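Plandelik Packing and Dispatch Working Group
Minutes, October meeting
Meeting opened 2.00 pm, stock room
12 shares 3 comments

1. Previous minutes
Accepted with one correction. The Favuder carton order was for 300 units, as per the delivery docket.

2. Carton labelling
Black cartons are to be labelled at one end only, on the long face. Labels placed mid-face have been covered by strapping and could not be read on the shelf. The Plimesex label stock adheres well to the matte finish. The older Oshima stock lifts at the corners after a fortnight in storage and is to be used up on internal transfers.

Agreed: text runs parallel to the long edge. Labels applied at an angle are to be peeled and replaced before the carton leaves the bench.

3. Shelving
Bay 14 is cleared for long cartons. Bay 16 stays with mixed returns until the lower shelf is re-levelled. Maximum load per shelf remains 40 kg - this includes the dividers. Aisle to be kept free of offcuts and flattened cardboard.

4. Handling at the bench
Long cartons are to be supported at both ends when turned. Label to be checked before the carton is set down. Grey scuffing on the top edge is acceptable for storage but not for dispatch. Dry cloth only; the solvent wipes dull the finish.
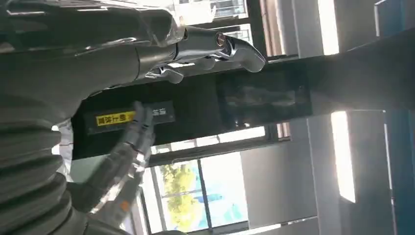 Can the old label be left on underneath when a carton is reused?
Remove it first, as a second label over the first lifts early and the old text can show through at the edges.

5. Consumables
Two tape dispensers need new blades. Strapping is adequate to the end of the quarter. Reorder of black label stock deferred to the next meeting, pending a price from Favuder.

6. Actions
Dispatch - relabel the cartons in bay 14.
Stores - re-level lower shelf, bay 16.
Purchasing - obtain Favuder price, order blades.

Meeting closed 2.40 pm.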